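### 3.2 Bandeiras de sinalização: acondicionamento e estado do tecido

O conjunto de bandeiras de mão examinado nesta seção provém do acervo pedagógico de Joddale, constituído para o ensino de sinalização em percursos de orientação. O inventário, encerrado em junho sob a responsabilidade de Morenike Tijani, registra 3412 peças têxteis, das quais as bandeiras com haste formam o grupo de manuseio mais frequente. A ficha adotada retoma o modelo de Kuusisto e Huttunen, com a supressão dos campos relativos à procedência comercial, que no acervo de Joddale se encontram preenchidos de modo irregular.

O acondicionamento anterior, em rolo, com o tecido enrolado sobre a própria haste, foi abandonado por recomendação de Ruoxi Lü. O exame das peças assim guardadas revelou vincos paralelos à haste e, em sete delas, ruptura da costura no ponto de fixação. Optou-se pelo depósito em posição horizontal, com o pano estendido, em recipientes rasos que permitem retirar a bandeira sem tracioná-la pela ponta.

A adoção desse procedimento levantou duas questões. A primeira diz respeito à relação entre o comprimento da haste e o do recipiente, já que as hastes mais longas obrigam a uma colocação em diagonal. A segunda refere-se às dobras de canto, que se formam com facilidade no momento do depósito e tendem a fixar-se quando a peça permanece longo tempo sem uso. A Figura 3 apresenta uma bandeira vermelha em recipiente plástico branco, translúcido e de pouca altura; o pano está em diagonal e o canto superior esquerdo mostra uma ligeira dobra. A haste, preta com um trecho branco-prateado, sai de sob o tecido em direção ao lado direito do recipiente.

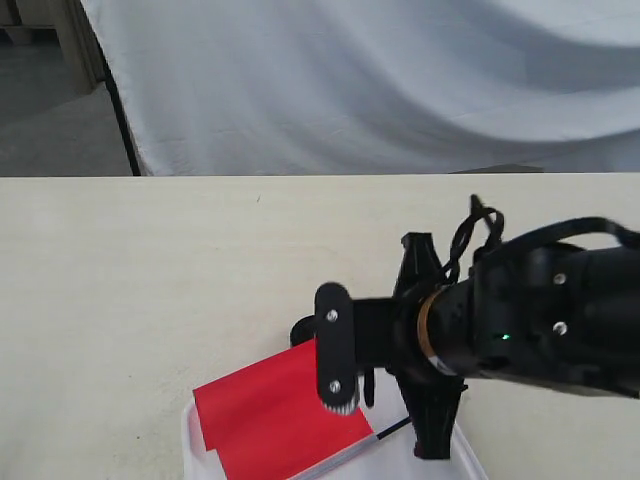

**Figura 3.** Bandeira vermelha com haste, em recipiente plástico raso sobre tampo de cor creme.

### 3.3 Critérios de classificação das dobras

Para fins de registro, as dobras foram classificadas em três graus. O grau 1 designa a dobra de canto que se desfaz com a simples reposição do pano; o grau 2, a que deixa marca visível após a reposição; o grau 3, a que atinge a costura ou a área de fixação à haste. A classificação foi feita por inspeção visual, com cada peça sobre superfície clara, e repetida por Valtteri Kuusisto após um intervalo de cinco semanas. Os casos de divergência foram mantidos na ficha com ambas as leituras.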